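What the Second Year Costs

When Struan Carnegie began to plan a robot for the dish room at Indness, he had one number in his budget, the price of the arm. Today his sheet has 16 lines, and the arm is only the first of them.

"The seller speaks about the arm, so you think about the arm," he says. "But my money went to the fingers."

Grippers wear out, and they must fit the things they pick up. Indness uses clear plastic tumblers, and these are difficult for many vision systems. Carnegie advises to bring your own cups to the demonstration and to put them in the rack badly, as tired people do.
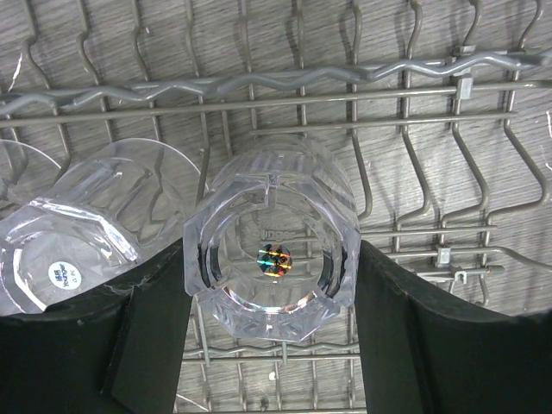
Two dark fingers at an upside-down tumbler, with another lying on its side in the rack.

Catriona Cairns plans equipment for the kitchens of MacRitchie. She keeps 2,000 dollars each year for spare fingers and small repairs, and she does not permit this money to be moved to other uses. She also asks for 40 hours of training in the contract, in writing, before any deposit is paid.

Her last advice is about time. Her first quote was valid for 31 days, and the approval inside the company took longer. The second quote was higher.

Related
Leasing or Buying: Notes from Nendik
Sasetum Opens a Test Kitchen
How to Read a Service Contract

Contact the editors | Copyright 2021 | Back to top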